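**Notebook, bench 2 — April, open afternoon with the Maltix visitors**

Writing this up the same evening while my feet still hurt, so forgive the order of things. It will be a bit long. I talked for most of four hours and seem not to have run out.

The visit had been on the board since the winter. Maltix wanted to see bin picking from mixed clutter, done live, on things they could handle themselves beforehand, and they were polite but very clear that they did not want a video. Fair enough, I would have asked for the same. The Hesent people heard about it and asked to come along, and then it seemed silly not to open the door to the rest of the building as well, so what had been a quiet meeting turned into an open afternoon with a tray of cinnamon rolls by the sink.

Morning first. I came in at half past seven to warm the arm up and found that the overnight job was still running. This was the long log, the one meant to reach 3000 attempted picks before the visit so we would have something solid to talk over. It finished a little before ten, which was closer than I like. I had told everybody it would be done by midnight. The delay was my own fault: I had left the slow approach speed in from the week before, when we were chasing the snagging trouble, and never put it back. It did no harm to the log except that it took forever. Note for whoever sets up the next one — the speed setting lives in the Skumen session file now and no longer in the arm's own settings, and it keeps whatever you last gave it, even over a restart. I have written this on the inside of the cabinet door as well.

Then the cable check. We went over the ties on the arm by hand, top to bottom, and ran the wrist through its full turn with the gripper up high, watching the loop. I still don't love that loop. It has to be generous or the wrist pulls on it at the end of its travel, and when it is generous it likes to swing out to the side and get in among the objects. We talked about rerouting it before the guests came and decided, wisely I think, to leave it alone. You do not rearrange the kitchen an hour before the dinner party.

Calibration was fine. I ran it twice out of nerves and got the same answer both times.

The guests were here by one. I gave the short talk, the one with the whiteboard, and I think I have finally found the right way to tell it. Before, I always began with the planner, and I would watch people's faces go smooth and far away. This time I began with the bin. I asked everyone to reach in and pick something up, anything at all, and then to tell me how they had decided where to put their fingers. Of course they couldn't say. One of the Hesent visitors tried it over and over with her eyes shut, laughing, and got more of a conversation going than any slide I have ever made. After that the questions were good ones, and they came early, when there was still time to answer them properly.
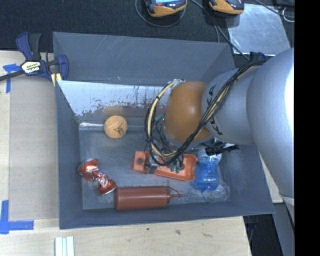
We did the demonstration in three rounds. The first was the plain one: objects scattered, the arm takes whatever it ranks highest, lifts it, moves it over to the table beside the bin, puts it down, goes back. I said very little during this round and let people watch. I have learned that the first thing visitors want is simply to stand there until they have gotten used to the arm moving, and if you talk over that, they hear none of it. There was a happy noise at the first lift. I will admit to being pleased. I have seen it so many times that I had forgotten it is a nice thing to see.

The ball did what the ball does. It was picked, it was carried, it was set down well. On the next go it was nudged by the fingers and rolled off to the back wall, and the arm had to go after it. Maltix were much more interested in the second one. They have a line that handles round fruit and they knew exactly what they were looking at. We spent a good ten minutes on whether it is better to come straight down on a round thing or to pin it against a wall first, and one of them drew me a sketch of how their own people do it by hand, which is taped in opposite this page. I want to try that. It is a sort of cupping from the far side, drawing the fruit toward you as you close. Our fingers are too straight for it at the moment, but I think the motion itself could be borrowed.

The crushed can got the best of us, as usual. I had warned them about shiny things and was secretly hoping to be wrong. With a can that has been twisted like that, there are plenty of places that look like a fine grip from above and turn out to be a slope when you get there. Three tries, two slips, and then a hold across the pinched part in the middle that I would not have picked myself. Someone asked whether the arm had learned from the two slips. I said no, it had not, it had only looked again after the can had moved and liked the new view better. I could have let that one go and enjoyed the credit! But they would have found out soon enough, and I would rather they trusted the rest of what I said.

Round two was with the visitors adding their own things. I had asked them to bring small items from their pockets and bags, nothing over the weight limit and nothing they would cry about. A glasses case, a roll of mints, a glove, a key ring with a felt fish on it. The glove was a surprise. I expected trouble and there was none at all, it came up like a leaf. The mints were fine. The glasses case was fine one way around and hopeless the other, because of how the lid overhangs. The key ring I had to fish out by hand after the run was stopped, as it had worked its way under one of the bottles and the planner declined to have any opinion on it.

Round three was clear plastic only, and I had put it last on purpose. I wanted to show the weak spot ourselves before somebody else pointed it out. Clear items are still where we lose the most. The depth picture just has a hole in it, or worse, it has the floor of the bin showing through as though nothing were there, and then the fingers come down beside the thing or on top of it. Out of the last 100 clear-plastic attempts in the log, I am not going to write the number here until I have checked how the half-grips were scored, since I suspect we were too kind to ourselves in one place and too strict in another. That is a job for this week.

Then coffee, and the cinnamon rolls, and the part of the afternoon I enjoyed most. The Paulauskas workshop had sent two of their fitters over, the ones who bent the finger plates for us last fall. They had never seen the plates in use. They stood at the bench for a long while saying nothing and then asked, very gently, why we had the pads glued on flat when the plates were made with a curve to take them. I had no answer. I looked at the drawing afterward and they are right, the curve is there, it was meant to spread the pad a little at the tip, and at some point in a hurry one of us (I believe me) sanded the pads flat so they would stick faster. That may be a piece of the snagging trouble right there. It may not be. Either way I have felt foolish all evening and I am very glad they came.

Things people asked that I want to keep:

- Can it tell when a bottle is full? Only by the lift, and only afterward. Hesent would like to know before the lift. I said I would think about it and I am still thinking.
- How long to set up for a new bin? I said a morning. That is true if the bin is like ours. I should have said so.
- What happens if someone bumps the table? We showed them. The arm stopped, I reset it, and the next pick was off to the left until we recalibrated. I had put tape marks down for the panel and the bin is clamped, but the table itself can still walk. It needs feet, or a bracket to the wall.
- Does it ever choose to leave something behind? Yes, and I was asked whether it says so. It writes it in the log. They wanted a light or a sound, so a person passing by would know. Such an easy thing, and we had never thought of it.

I also had a nice talk with one of the Maltix engineers, standing by the door with her coat already on, about how to judge these systems at all. Her view is that a count of good picks tells her very little, and what she wants is the length of time between moments when a person has to walk over. I have been turning that over since. We do record the stops, but only as lines in the log, and we have never added up the gaps. It shouldn't be hard to pull out of the overnight run, and I would like to see it before we write back to them.

Closed up at half past five. Arm parked, power off at the wall. The glove is on my desk, by the way — it belongs to one of the Hesent group, and I have written to say so.

To do, more or less in the order I will get to it:

- Put the approach speed back where it was, and say so in the session notes.
- New pads, fitted to the curve, on one finger pair first so that we can compare.
- Recheck the scoring of the half-grips for clear plastic.
- Add up the gaps between stops in the overnight log.
- Feet or bracket for the table. Ask Paulauskas, and bring them the leftover rolls, there are 9.
- A light for "left it behind." Amber, if there is one in the drawer.
- Copy the fruit sketch before the tape goes yellow.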